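Minutes of the automation review meeting, Meltden site, 2 December 2021

**Present:** production lead, maintenance lead, two shift supervisors, purchasing, health and safety, the facilities manager, and the author of these minutes (operations office). Stasance joined by phone for items 3 and 4.

**Apologies:** finance; the second maintenance engineer.

## 1. Minutes of the last meeting

Agreed, with one correction. The minutes said the Finholm packing line had "moved to machine labelling". It has moved to machine labelling for the small cartons only. The large cartons are still labelled by hand. Purchasing asked for this to be clear as the label stock is ordered separately.

## 2. Matters arising

The floor scrubber in the Finholm warehouse has been repaired and is back on the evening run. It still stops at the dock plates and has to be walked over them. Facilities have asked the supplier whether the plates can be marked on its map. No answer yet.

The survey of hand jobs was circulated before the meeting. Supervisors were asked to list every job on their shift that takes one person more than an hour a day. The returns from nights were thin and will be asked for again.

The canteen dishwasher question was raised again under this item. It was agreed that it belongs to facilities and will come off this agenda.

## 3. Fine cutting and trimming

The production lead introduced the paper on whether an arm could take over any work that uses a small blade. At Meltden this means trimming moulded pads, opening inner bags and cutting samples for testing. All of it is done by hand at present.

Stasance were asked what they thought could be done now. They said that a straight cut in a flat, firm sheet held in a jig is ordinary work for a machine and has been for years. A shallow cut in something soft and curved is a different matter. The surface gives under the point, so the depth changes along the line even when the path is right. The arm also has to hold the blade firmly without hiding the tip from its own camera, and most gripper fingers are thick compared with the blade.

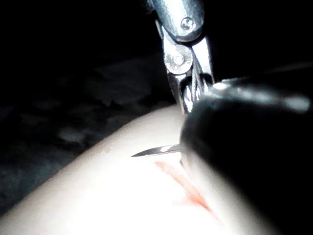

The maintenance lead asked how depth would be checked. Stasance said there were two ways: a force reading at the wrist, or measuring the cut afterwards and rejecting bad pieces. The first is quicker but needs setting up again when the material changes. The second is slow and would still need a person.

A shift supervisor said that people on the trimming bench judge depth by feel and by the sound of the blade, and that they turn the pad with the other hand as they go. She doubted that one arm could do both. Stasance agreed that the usual answer is a turntable or a second arm, and that either would add to the price.

Health and safety made the following points:

- A blade in a gripper has to be treated as a live hazard whenever the arm has power, including when it is paused.
- Blade changes would have to be done with the arm isolated and locked off. The current risk assessment for the bench does not cover this.
- Cut-resistant gloves are worn on the bench now and the rule would stay for anyone loading or unloading.
- A dropped blade is harder to find inside a guarded cell than on a bench. A count in and count out would be needed.

There was some discussion of lighting. Pale material under a strong lamp washes out, and a fine mark on it can be hard for a camera to follow. Maintenance have had the same trouble with the label reader at Finholm, where a matt shade over the lamp helped. Stasance will look at a lower, wider light.

The meeting did not support buying an arm for trimming at this stage. It did support a short trial on test pieces only, at Stasance's premises, with no stock involved. Purchasing asked how many pieces would be wanted. The figure agreed was 700, taken from the reject bin so that there is no cost in material.

**Action:** production to send the test pieces and a marked drawing of the cut.
**Action:** health and safety to write a draft method for blade changes and share it with Stasance before the trial.
**Action:** Stasance to report in March.

## 4. Other jobs on the shop floor

The list of hand jobs was taken in order. The views below are those of the meeting, with comments from Stasance where given.

**Palletising full cartons.** Can be done now. The only question is floor space at Meltden, where the truck route would have to move. Facilities to measure.

**Emptying mixed returns.** Not yet. Returns from Crăciun come in whatever box the shop had to hand, often taped several times over, and the contents are loose. Stasance said they would not quote for it.

**Folding and bagging cloth covers.** Not yet at a useful speed. Stasance have seen covers folded by machine when they are laid out flat first, but laying them out is most of the job.

**Wiping down benches.** Possible on a clear bench. Ours are rarely clear. The supervisors said that clearing the bench is the part people put off, and a machine that only wipes would not be missed if it broke.

**Sweeping and scrubbing.** Already done by machine in the open aisles. Corners and under the racking are still done with a broom.

**Restocking fixings.** Possible with standard bins. We have bins from 5 suppliers and they do not stack with each other. Purchasing will price a single type, as it would help the people doing the job whether or not a machine ever does.

The call with Stasance ended here.

## 5. Staff flats

Facilities asked for the staff flats at Finholm to be considered under the same heading, as cleaning there comes out of the same budget. Robot vacuums were put in 2 of the flats in the spring. Tenants have been asked for comments and the replies are mixed. The vacuums manage the hall and living room. They get caught on the bath mat and do not cope with the raised strip at the kitchen door. One tenant has stopped using theirs and gone back to the upright.

The facilities manager also asked whether anything on the market would do laundry or washing-up from start to finish. The view of the meeting was no. The washing machine and the dishwasher do the washing – loading, unloading, folding and putting away are still done by people, and nothing seen so far does these at a price we would pay.

Agreed to keep the vacuums where they are and not to buy more this year. The door strip will be replaced with a lower one when the flooring is next done.

## 6. Staffing and communication

A supervisor reported that people on the trimming bench had heard an arm was coming in after the holidays. This is wrong and should be corrected at the shift handovers. The wording agreed was: "There will be a trial away from the site on reject pieces. No arm has been ordered. No jobs on the bench are changing as a result of the trial."

It was suggested that someone from the bench should attend the trial, as they will know a bad cut when they see one. Agreed, with travel paid and the time counted as a normal shift. Supervisors to ask for names.

## 7. Budget

Finance were not present, so this was brief. The trial itself has no charge beyond carriage and travel. The bins in item 4 and any change to the truck route would be separate requests. The meeting asked for the two to be kept apart, as the bins can go ahead on their own.

## 8. Any other business

Maintenance asked that any supplier bringing equipment on site gives notice of the power supply needed. A demonstration earlier in the year lost most of a morning to the wrong plug.

The guard on the Finholm carton sealer is rattling again. Logged with maintenance.

## 9. Next meeting

March, at Finholm, after the report from Stasance has been received. The night shift returns are to be with the operations office beforehand.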